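The quiet return of the plain block

Toys that talk, flash and ask for batteries still fill most of the shelf space. In the back corner of Dantas, a small toy store that has changed hands twice, the best seller last August was a bag of solid colored shapes with no instructions in it.

Jussara Portela, who runs the store, put them out with a handwritten price and expected to have them until Christmas. She sold 250 bags in five weeks.

"Parents pick up the star first," she says. "Kids go for the cylinder. It rolls."

The blocks come from Hadico, a workshop with four employees. Its founder, Valdir Medeiros, used to make cabinet knobs and still talks about toys the way a hardware man would. He cares about edges. A corner that is too sharp gets dropped, he says, and one that is too round won't let the next block sit on it.
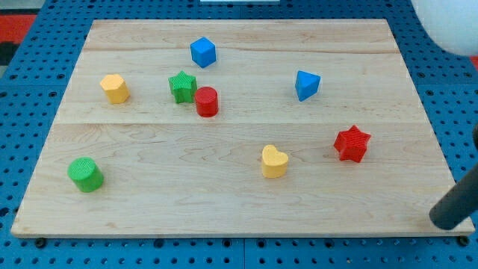 By Lizelle Jacobs
Staff writer, Home and Family

Color was a longer argument. Medeiros wanted everything in one shade. His partner, Ashraf Ait Brahim, held out for strong, simple colors, and he won. A blue cube, a green star and a red cylinder are easy to tell apart on a pale maple board, even for a child who doesn't have the words yet. Sorting by color usually comes before sorting by shape, and a set that allows both gets used longer.

The surface matters too. Portela tells customers to skip the carpet. Blocks lean on carpet, and a tower of three becomes a tower of two. A flat board is better - an old cutting board will do - and it marks out a place to play. When the game is over, the board can be carried to the shelf with everything on it.

Cleiton Cordeiro teaches a class of five-year-olds and keeps his blocks in shoeboxes. He puts out only a few at a time. With a full bin, he says, the children dump and leave. With a handful they stay, and they start to trade.

He also leaves the star in, although it is the hardest one to build with. One girl spent most of a morning trying to balance a cube on its points. She tried again after lunch.

Hadico plans to add a half-circle to the set this year. Medeiros has made several and is not happy with the edges.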